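How I Set Up a Board Game Table With Colored Light

I've been running a little game night in Draston since May, and the thing people ask me about most is the light. So, how I do it!

Start with the table. Mine is a dark one, and I wouldn't swap it for anything (my friend Nusrat Kodikara has a pale one and every bit of colored light just bounces straight back at you). Wipe it down, because dust shows up like crazy once the lights are low.

Next, hang something black behind it. I used two old curtains from Kaltholm. You want them wider than the table by a good arm's length on each side, and let them hang a bit loose. Don't bother ironing, I never have.

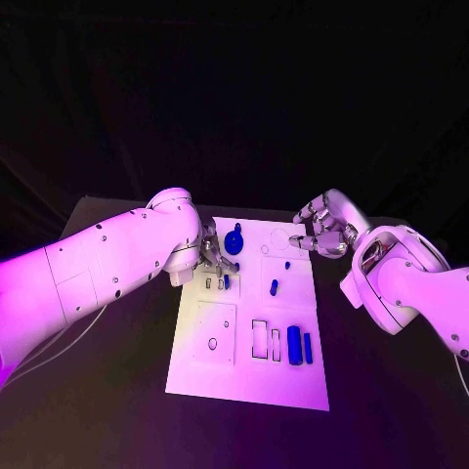 Pick your color before you pick your board. I went through blue, green and a really grim orange before I settled on pink, and I've stuck with it for four game nights now. Anything white takes the color on beautifully, so a white rectangular board on a dark top is what your eye goes to first, even with the whole place washed in pink-violet. Metal picks up bright little highlights, too. What you lose is the difference between similar colors, so test your pieces under the light before everybody sits down. Red and orange were hopeless for us.

Set the lamp off to one side and turn it down lower than you think you need. Give your eyes a few minutes, then bring it up until you can read a rule card without squinting.

Last thing, cables. Tape down any that run where people walk, and keep drinks on a separate stool. I learned that one with a full glass of cherry soda and Roy's brand new rule book, and he still brings it up.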